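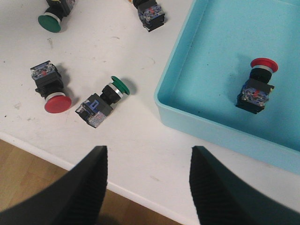
4. Comparing the fingers and the camera views

4.1 What I wanted to know

By the time I got to this part of the work I had stopped worrying about whether the arms could pick up a push button at all. They could, most of the time, and I'd watched them do it on so many afternoons that I'd started to recognise the bad picks before they happened. What I couldn't say was which bit of the kit deserved the credit, or the blame. Was it the fingers? The camera view? The controller being a bit slow to notice that something had moved? I had changed all of these during the first months at Pevside, often two at once (I know, I know), and so my early notes are more of a diary than a set of results.

This section is my attempt to do it properly. I kept the arms, the table and the task the same, and swapped only two things: the finger pads and the camera view that the controller was allowed to use. That gives four conditions. Each one got 50 attempts.

The pads were either our plain Stougaard ones, which are smooth all the way along, or the ribbed Flallix ones, which have fine ridges running across the gripping face. The view was either the small camera at the wrist or the fixed one that looks at the whole table. Everything else was left well alone, including the Dimport controller, which ran at 100 Hz throughout. I was very tempted to fiddle with its gains halfway through and I'm glad I didn't.

4.2 Why push buttons

I picked industrial push buttons because they are awkward in a way that blocks and cups are not. There's a big round cap at one end, a round collar in the middle and a square contact block at the other, so the same button asks for three quite different grasps depending on how it has landed. The contact blocks are see-through plastic with little metal terminals poking about on the sides, and I had a strong suspicion that cameras wouldn't enjoy them. The caps, on the other hand, are bright and round and very easy to find. The trouble is that a cap is a poor thing to hold. A mushroom head slopes away from the fingers and you end up squeezing it out like a pip.

So the question became a bit more pointed. The part of the button that's easiest to see is one of the worst to grab, and I wanted to know whether a better pad would forgive a lazy choice of grasp, or whether a closer camera would stop the lazy choice being made in the first place.

4.3 Setting out the table

Before each attempt I put the buttons down by hand. I aimed for a mixture: some lying on their sides at odd angles, some standing on their caps with the contact block in the air. I did try dropping them from a small height to get a fairer scatter, but they roll further than you'd think and I spent more time on the floor than at the desk. Hand placing isn't random and I won't claim it is. I followed a written list of poses, the same list for every condition, and ticked them off as I went.

The tray stayed on the right of the table. An attempt counted as a success if the button was lifted, carried over and let go inside the tray. I was generous about how it ended up. Upright was lovely, but on its side was fine too.

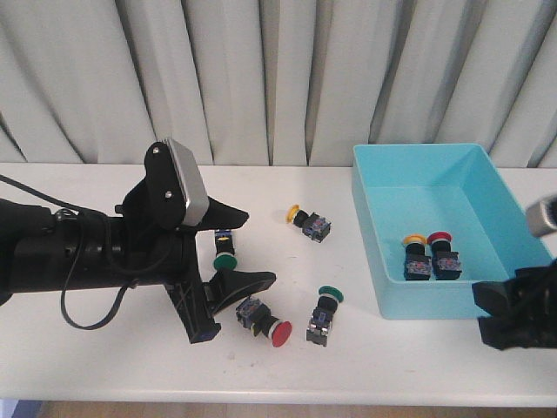

Figure 4. The left arm at work among the loose buttons, with the tray on the right and two buttons standing in it.

The pale curtain behind the table is worth a word for anyone wanting to repeat this. I used a plain backdrop because the fixed camera looks straight across the table towards it, and a busy room behind the arm gives the depth estimate far too much to chew on. The folds do throw soft stripes of shadow, and I wondered if they'd cause bother, but I found no sign of it in the logs. The shadows on the table itself were more of a nuisance. A dark collar lying in its own shadow looks longer than it is, and the fixed view was fooled by that more often than I'd like.

4.4 How the fingers did

The ribbed pads won, and it wasn't close when the grasp was on the round collar. With the smooth pads the button would often swing in the grip as it left the table, heavy end down, like a pendulum. Sometimes that did no harm and the button still got to the tray, only pointing somewhere else. At other times the contact block clipped the tray wall on the way in and that was that. With the ribs the swing was still there but much slower, and in most attempts it had hardly begun before the button was let go.

On the square block I could find next to nothing between the two. Flat pads on flat plastic hold well enough, ribs or no ribs. If all your parts are boxy I doubt you'd notice the change.

Caps were bad for both. I'd hoped the ridges would bite on the rim, and now and then they did, but more often the fingers slid up the slope exactly as the smooth ones had. I repeated a handful of these outside the main set because I didn't believe it, and they went the same way.

One thing I hadn't planned to measure was wear. The ribbed pads pick up a fine dust, and on the Friday of the last week I noticed the grip had gone a touch vague. A wipe with a damp cloth brought it back. The smooth pads never seemed to care. I have put cleaning into the routine now, at the start of each session, and I'd suggest anyone comparing pads does the same or they'll be comparing dirt.

4.5 How the camera views did

I'd gone in rather fond of the wrist camera and I came out still fond of it, with some grumbles. Its great strength is the last bit of the approach. It sees the fingers and the button together, so a small error can be put right on the way down, and the picks that ended on the collar were nearly all made with this view. It also copes well with buttons lying at a slant, where the fixed view tends to guess the angle from the cap alone.

Its weakness is that it only sees what is in front of it. Buttons near the edge of its view would be chopped in half, and a black housing with no cap showing means very little to the detector. In several attempts the arm went for the nearest whole button when a much easier one was sitting just out of sight. The controller did nothing wrong there. It simply hadn't been shown the better choice.

The fixed view has the opposite character. It knows where everything is, tray included, and its first choice of button was usually the one I'd have gone for myself. But once the arm is over the table it hides a good deal of it. The gripper and its bundle of cables sit right across the middle of the view just when you most want to see what's going on underneath, and the last part of the move is made more or less on trust.

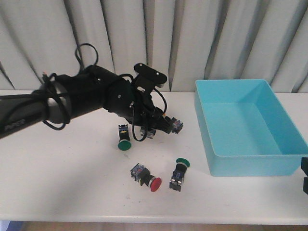
Rowan Tidswell

4.6 Cables, and other things I should have sorted sooner

I'm giving the cables their own heading because they cost me more attempts than any single setting did. The loom comes off the wrist and has to be slack enough for the joints to turn, which leaves one loop rising above the arm and another hanging below it. When the gripper is down at the height of a grasp, with the fingers closed round a button just off the table, the lower loop reaches nearly to the surface. Any button standing on its cap beneath the wrist is then at risk of a nudge.

I went back through my notes and marked every failure where a cable had touched a button before the fingers did. There were enough of them, spread across all the conditions, that I think they blur the comparison a little. They don't favour one pad over the other. They may well count against the fixed view, which couldn't see them coming, though the wrist camera wasn't much better, as the loop hangs outside its field of view.

I tried a strip of tape along the forearm and that helped until the wrist rolled and pulled it off. A clip would be better. I have one drawn up and it will be fitted before the next round.

The second arm hardly features in these numbers. I kept it powered and parked on the right for the whole comparison, because I wanted the same clearances that the two-armed task will have later on. It did mean that the left arm had to come at the tray from its own side, and a few good grasps were lost to clumsy routes into the bin. I've counted those as failures all the same. A grasp that can't be delivered isn't much use to me.

4.7 Where this leaves the set-up

For the rest of the paper I use the ribbed pads and both views together, with the fixed camera choosing the button and the wrist camera taking over for the final approach. That pairing wasn't one of the four conditions, so please don't read the results above as a test of it. Section 5 has its own figures.

I'd also steer anyone with parts like these away from the caps altogether. In the revised planner the cap is used for finding the button and for telling which way it points, and the grasp is then placed on the collar or the block, whichever the pose leaves open. A button standing on its cap gets a straight grasp on the block from above. One on its side gets the collar. The rule is crude and I can think of poses that break it, most of them involving two buttons lying tight against each other, and I haven't got a good answer for those yet. For now the arm moves on to another button and comes back to the pair at the end.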